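4. Equipment Planning and Budget

4.1 Choice of collection hardware

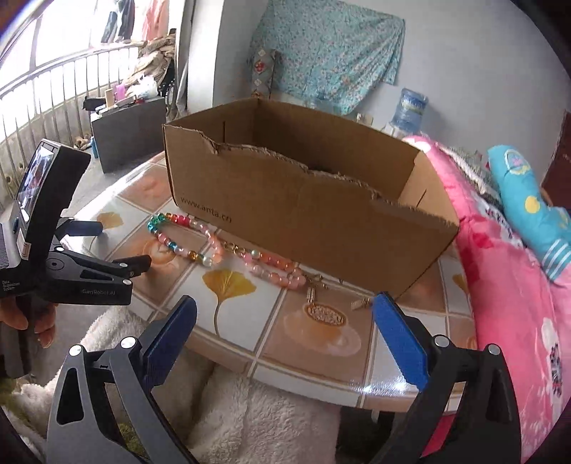
The first budget for the Clasangate study assumed a fixed robot arm at each site. Quotes gathered in July showed that this plan would use up most of the equipment funds before any home had been visited. Benedetta Fontana and Tamara Jitaru then prepared a second plan based on hand-held grippers, which need no mounting and can be carried from one household to the next. The second plan was approved on 28/11/2020 and is the one reported in this section.

Figure 4. A hand-held gripper in use at a household table, with strands of beads and an open cardboard box. A second hand-held device is at left.

Three suppliers were asked for prices. Clomer offered the lowest price per unit but sold finger pads only in full sets. Somboon could supply single pads and single linkage parts, and its quote was accepted for that reason. Skilard was kept as a second source for batteries and storage cards. The order covered 22 grippers, of which 7 were set aside as spares and were not assigned to any operator during the main collection period.

4.2 Running costs

Unit price alone was a poor guide to the total cost. The plan therefore lists finger pads, storage, transport and operator training as separate lines. Small, flexible items such as bead strands and chains were expected to take more attempts per task than boxes or folded cloth, and operator hours for these tasks were budgeted at a higher rate. A total of 459 sessions was funded, with 76 reserved for tasks involving jewelry and similar objects.

Household items used in the tasks were bought locally or lent by the residents. Packaging was reused wherever possible, and no budget line was created for it. Furniture was left as it stood in each home, so the plan includes no money for tables, lighting or backdrops.

4.3 Replacement schedule

Pads are replaced at fixed intervals set before collection begins. Linkage parts are replaced only after inspection. Requests for parts go through the project office, which places one combined order per month. Sites that need a replacement sooner draw on the spare units and return them once the order arrives.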